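Will a robot take the sorting job?

At Gereo, a firm in Findcombe that sells second-hand jewellery, people sort 117 trays a day. The boss says machines will soon help. Should we believe that? Perhaps - but let's ask some awkward questions first.

Bracelets and earrings are fiddly. A machine has to learn how to pinch each one, so workers now spend 3 hours a day picking things up with grippers they hold in their hands. They are teaching it.

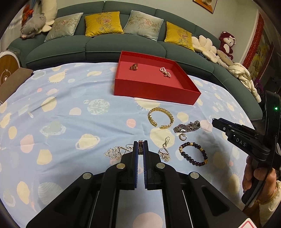 Genji Kawaguchi has sorted jewellery for nine years. He says his wrist aches more than it used to, and his pay is the same. "They tell me the dull bits will go," he says. "I quite like the dull bits."

Gereo promises that no one will lose their job. Is that written down anywhere? Genji asked in June and is still waiting for an answer.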